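Washing fruit before it goes in the bowl?

marlow_k
Bought the Drumness fruit wash after reading it keeps mandarins good for weeks. Paid for 2 bottles. Not convinced. Has anyone compared?

pip210
Works for me. I wash everything, then plate it.

Réka Tóth
Stone fruit too? I'd never. Our table this week, mandarins on the white plate, darker fruit still on the cloth:
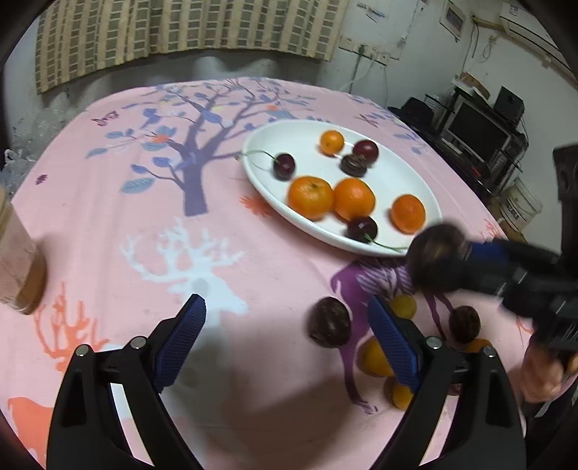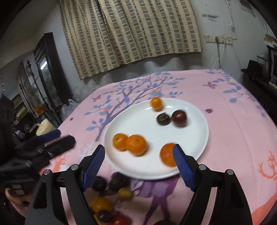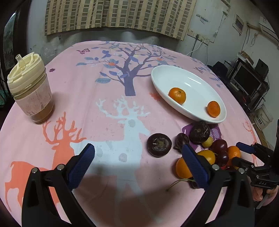

marlow_k
Do you wash the mandarins before they go on the plate?

Réka Tóth
Only right before we eat them. Water sitting in the peel is how you get mold – no bottle fixes that.

pip210
Mine lasted fine in March.

marlow_k
Everything lasts in March. Your kitchen is cold.

pip210
Fair, but I'm still finishing the bottle.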